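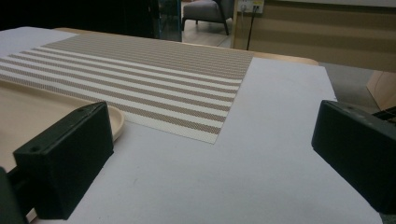 Faz umas semanas que prometi aos leitores uma resenha do Hapeta, o kit de demonstração manual que a Brastatico vende para quem quer ensinar tarefas a um braço robótico sem ter o braço por perto, e finalmente consegui sentar para escrever. A ideia do método é simples de contar e trabalhosa de fazer: a pessoa segura a garra na mão, executa a tarefa como faria em casa, a câmera presa à garra grava tudo, e depois a política é treinada só com essas gravações. Meu interesse era bem específico, arrumar a mesa para uma refeição, que é uma tarefa cheia de coisas claras sobre coisas claras. Bandeja bege-clara por cima de um jogo americano trançado em bege e branco, o jogo americano por cima de uma superfície branca: quem trabalha com visão já deve estar suspirando! Os dois dedos pretos foscos, em compensação, se destacam muito bem contra o branco, e isso ajuda demais na hora de estimar a abertura da garra.

Começo pelo que me encantou. O Hapeta é leve, o gatilho tem um curso macio e, depois de uma manhã de uso, a gente esquece que está segurando um instrumento (meu pulso discordou no segundo dia, mas já chego lá). Gravei 400 demonstrações sozinha, em sessões curtas, com o café do lado. O programa que vem junto, o Mistska, alinha o vídeo com a trajetória da mão e descarta os trechos em que a localização se perde. No meu caso ele descartou pouco, e quase sempre com razão.

A parte que mais interessa a quem lê este blog é o resultado. Treinei três versões da mesma política: uma só com as minhas 400 demonstrações, outra com 900, juntando as que o Delwyn Hollis gravou no apartamento dele, e a última com 1.833, que inclui o conjunto aberto do grupo Tivdale. A primeira aprendeu a minha mesa e pouco mais do que a minha mesa. Trocava a toalha e ela já chegava torta na borda da bandeja. Com a segunda o salto foi grande, e confesso que fiquei emocionada quando o braço do laboratório ajeitou a bandeja numa cozinha que eu nunca tinha filmado. A terceira melhorou bem menos do que eu esperava, e a minha leitura é que a variedade de ambientes pesa mais do que a quantidade bruta. O Delwyn Halliday, que revisou os meus gráficos com uma paciência enorme, acha que o treino é que foi curto. Pode ser, vou repetir em fevereiro com mais calma.

Agora as queixas, com carinho. As listras me deram trabalho: padrões repetidos confundem a localização quando a garra chega muito perto, e aí a trajetória dá uns pulinhos de milímetros que a política aprende como se fossem de propósito. Resolvi aproximando a mão mais devagar e deixando sempre um pedaço do fundo da sala à vista – móveis, parede, qualquer coisa com forma própria. O manual não fala nada disso, e deveria. O gatilho é macio, mas o cabo é grosso para mãos pequenas como as minhas, e sessões de mais de meia hora cansam mesmo. E o Mistska, coitado, engasga quando o projeto passa de 2.000 arquivos; tive de dividir tudo em pastas.

Vale a compra? Para um laboratório pequeno, que não pode prender um braço caro o dia inteiro só para coletar dados, eu digo que sim, e sem muito sofrimento. Para quem já tem teleoperação funcionando bem, eu pediria um emprestado antes. O meu continua em uso, agora com talheres, que são outra novela – escorregam, brilham e somem debaixo do guardanapo. Se alguém tiver uma boa receita para garfos, por favor me escreva!

Última atualização: 12 de janeiro de 2021

Textos relacionados
Dedos macios ou rígidos: o que mudou nas minhas coletas
Como organizo as pastas no Mistska
Primeiras impressões do conjunto aberto Tivdale
Toalhas, panos e outros pesadelos deformáveis

Contato | © 2021 Todos os direitos reservados | Voltar ao topo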